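Course notes, unit 9: Capturing and storing voice recordings on the desktop

Reading for this unit: the Boneo manual, sections on input, formats and library. Students who have not installed Boneo on a lab machine should do so before the practical.

9.1 Scope

This unit covers the path of a spoken recording from the input device to a file that another program can open. Boneo is used as the working example. It is a small desktop recorder with one window, one record button and a library pane. Editing, mixing and noise removal are left to unit 10, where the Chávez editor is used.

9.2 The input device

A recorder does not talk to the microphone directly. It asks the operating system for an input stream and states the sample rate and number of channels it wants. The system may grant the request as stated, or it may convert. When it converts, the recorder receives the rate it asked for but the samples have passed through a resampler first. For speech the loss is small. For measurement work it matters, and the device rate and the project rate should be set to the same value before recording.

Boneo shows both rates in the Input panel. If they differ, the second value is drawn in gray. There is no warning dialog.

A common fault in the practical is a recording that plays back too fast or too slow. The samples are correct and the header is wrong: the file says one rate and the data was captured at another. Correct the header. Do not resample the file.

9.3 Buffers and latency

Samples arrive in blocks. The size of the block sets a lower limit on delay, and the number of blocks held in reserve sets how long the program can be held up before samples are lost.

delay per block = block size / sample rate

With a block of 480 samples at 48,000 samples per second, each block lasts 10 milliseconds. Three blocks held in reserve give 30 milliseconds of cover. If the disk stalls for longer than that and the program has no second buffer, there is a gap.

Boneo keeps a second buffer between the capture thread and the writer thread. The capture thread only copies blocks into memory. The writer thread encodes and saves. Students writing their own recorder in the project should keep this separation, and should not allocate memory, take locks or print to the console in the capture thread. 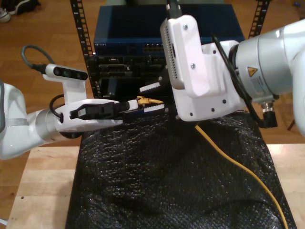

Storage location is the next choice, and it affects how large the second buffer must be. A local disk stalls rarely and briefly. A network folder can stall for seconds. Boneo will write to a mounted network folder without complaint, and the library pane makes no distinction between the two. A link also depends on its cabling, down to a single RJ45 plug like the yellow one held near the rack, and a recorder that writes straight to a server stops when the link does. The recommended arrangement is to record to the local disk and copy the finished file afterward. Boneo does this if "Move when finished" is selected in the Library panel. The copy is checked against the original before the original is removed.

9.4 File formats

Uncompressed. Each sample is stored as a number. The size is easy to work out:

bytes per second = sample rate x channels x bytes per sample

For one channel at 48,000 samples per second and two bytes per sample, this is 96,000 bytes per second, or 5.76 million bytes per minute. A half-hour talk takes 172.8 million bytes.

Compressed without loss. The samples can be recovered exactly. Savings depend on the material. Speech with long pauses compresses well.

Compressed with loss. The encoder discards detail it judges to be inaudible. Files are much smaller. Each further encode adds error, so a file of this kind should not be edited and saved again in the same format more than necessary.

Boneo records directly to a lossy format by default. The setting is under Format, not under Input, and it applies only to recordings started after it is changed. For coursework, select a lossless format and export a lossy copy for submission.

9.5 Interrupted recordings

Many file formats store the total length near the start of the file. The recorder does not know this value until the recording ends. It writes a placeholder and returns to fill it in. If the program stops early, the placeholder stays and other programs may report a length of zero.

Two remedies are in use. The first is to update the header at intervals. The second is to write the recording as a series of self-contained fragments, each with its own index. Boneo uses the first, with an interval of 30 seconds. Flenach, the command-line recorder used in unit 8, uses the second.

To recover a file with a bad header, take the file size, subtract the header size, and divide by the bytes per sample times channels. The result is the number of sample frames. This works only for uncompressed files.

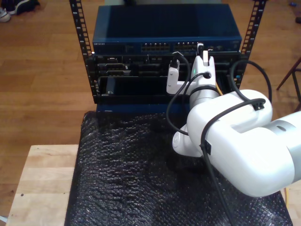
Figure 9.2. Rack with a NETGEAR switch at the top and a black server chassis directly beneath it.

9.6 The library

Boneo keeps its list of recordings in a small database. The audio files are kept in an ordinary folder beside it. The database holds the title, tags, length, and path of each file. It does not hold audio.

Three consequences follow.

Renaming a file outside the program breaks its entry. The entry remains in the list with a broken-link mark until "Locate" is used.

Deleting an entry does not delete the audio unless the box in the dialog is checked. The box is unchecked by default.

Backing up the folder without the database keeps the sound and loses the titles and tags. Back up both, with the program closed.

The supplied test library has 2671 entries. The list view loads it in pages of 2000, so a search started before the second page has loaded may return fewer results than expected. Scroll to the end of the list or wait for the progress bar to clear before searching.

9.7 Exchange with other programs

Export from Boneo writes the title and tags into the file where the format allows it. Jostier, the transcription tool used later in the course, reads the title but ignores the tags. The Chávez editor reads both and drops the tags when it saves. If tags are needed after editing, export them separately as a text table and attach them again on import.

File names should be limited to letters, digits, hyphens and underscores. Jostier rejects names that contain a colon, and Boneo puts a colon in its default names when the time is included. Change the name pattern under Library before the first recording.

9.8 Practical

a. Set the device rate and project rate to the same value. Record one minute of speech in the lossless format.

b. Export a lossy copy. Compare the two sizes with the value given by the formula in 9.4.

c. Record one minute in an uncompressed format. End the program from the process list before pressing Stop. Open the file in a second program and note the length reported.

d. Recover the frame count by the method in 9.5. Show the arithmetic.

e. Rename one audio file outside Boneo, then repair its entry with "Locate".

Submit the exported copy from step b and a one-page note covering steps b to d. Step e is checked in the lab. The project recorder is due in May, and the buffer design from 9.3 must be described in its readme file.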